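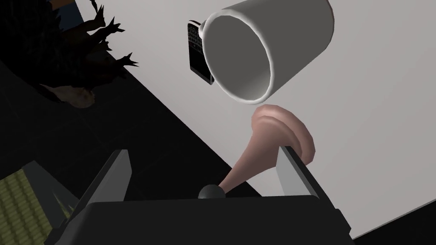 Rendered view: white mug and keypad phone.

Witadari Pension Service Records, data card

The set holds 2,000 made-up member records for testing vesting and break-in-service rules. Each row is one member in one calendar year, with hours worked, hours credited for leave, and vested status.

Files are split by employer: Emau, Akl and Plillen. A member who changes employer keeps the same ID.

Known problems: 12 rows have no hire date. Please leave them out when you calculate service. Credited hours for military leave are entered only from May of the first year.

Do not use the set to decide a real benefit claim.

Maintainer: Morenike Bashir. Last change 4/22/19.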